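Teuber Stackable Meeting Chair

Now back in stock in charcoal, navy and oatmeal. Green due February.

A plain, solid chair for halls, training rooms, lunch rooms, waiting areas. Moulded seat and back on a powder-coated steel frame. Stacks 12 high on the floor, or on the Gimon trolley (sold separately). Wipes down with warm soapy water – no bleach please, it dulls the colour.

Good on concrete, vinyl and short carpet. Glides are a push fit, grey as standard. Felt glides for timber floors, same price, just ask when you order. 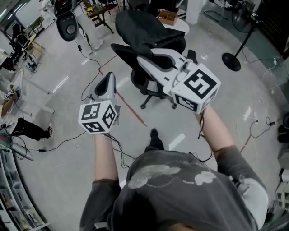

Sizes and specs

Seat width: 46 cm
Overall height: 82 cm
Frame: steel, powder-coated
Load rating: 120 kg
Assembly: none, comes ready to use
Warranty: 5 years frame, 2 years seat and glides

Linking clips availble for rows. They slide on from underneath, no tools. You'll want one pair per join and a few spares, they do get lost.

Pricing

Single chair $68. Buy 12 or more and it drops to $62 each. Box of linking clips $24. Gimon trolley $189. All prices include GST. Set of 24 with one trolley – $1,696, and we'll put the felt glides on for you if you want them.

Delivery

Metro orders usually leave the warehouse in two to three working days. Regional, allow a week or so. Driver drops to the kerb or loading dock only, so have someone there to help carry in. Upstairs delivery can be quoted, call first.
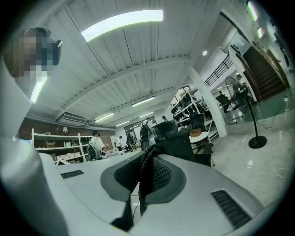 Pick up is free, Saturday mornings until noon. Bring a ute or van, a full stack wont fit in a hatchback. Bring your order number too.

Returns within 30 days if unused and still in the wrap. Marked or chipped on arrival? Send us a photo the same day and we'll swap it.

Spare parts

Glides, clips and seat shells kept for all colours, including the old Zallik range (pre-drilled, same bolt pattern). Not suitable for Denix frames – holes are further apart.

Bulk quotes and colour samples: ask for Imke Rathjen. Warranty and parts: Erick Swai. Phones open 8.30 am to 4.30 pm weekdays.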